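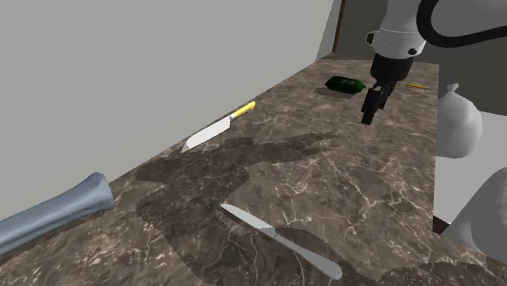

So I've been back on Wistatero this week, after swearing in January that I was done with it! The new patch landed and my guild talked me into one more go at the Mollmont raid (they're very persuasive, and I'd missed them).

First impressions: the healer changes are lovely. My big heal now costs 40 mana, so I can get through the second boss without chugging potions the whole way. We wiped 3 times on the bridge, all my fault, and then got him down with two people standing.

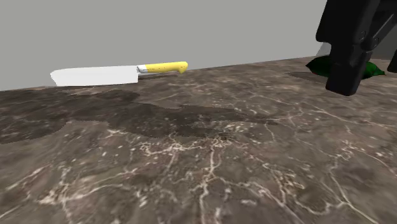 The crafting grind is still a pain, though. You need 1,000 bits of Trekomwood for the new staff and I've got nowhere near that, even after a whole evening chopping in the marsh with a podcast on. The auction house wants silly money for it too – I've got 2,294 gold to my name and that wouldn't buy me a decent twig.

Anyway, if you play on the Jääskeläinen server and you've got spare wood, give me a shout in the comments. I can pay in potions.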